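Nurmi Workshop: Our Benches, Our Bins, Our Big Bright Floor

Welcome to the gallery! We moved our electronics bench work into unit 9 in April, and the desks are up.

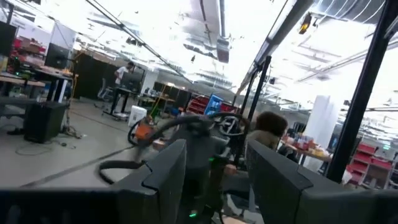
Benches and monitors along the side, red bins stacked up behind, and plenty of pale floor.

I love this corner of the room so much. The bench with the wooden-edged top was the first thing we carried in (Arvo Seppälä and I took one end each and had to stop twice on the stairs), and I still think it's the best surface in the building for sorting small parts. It's the right height for standing, it takes a knock, and a mug of coffee doesn't slide off it!

The red bins are my favorite, though. Orvokki Halonen picked the color so we could find them from the other side of the room, and she was completely right. Cables, connectors, odd boards, all the little bits that used to live in shoeboxes under my bed – they finally have a home. If you borrow something, please put it back in the bin it came from.

The desk with the black and white legs is open to anyone who needs to spread out for an afternoon. Bring your own project, or come and look over somebody's shoulder, we like that too. Mornings are quieter and the light is wonderful before lunch.

Still on my wish list: better hooks for the long cables, a second stool for the wooden-edged bench, and a proper label for every bin. Chutima Kaewkla has offered to do the lettering by hand, and I can't wait to see it!

Gallery put together by Silvan Rainer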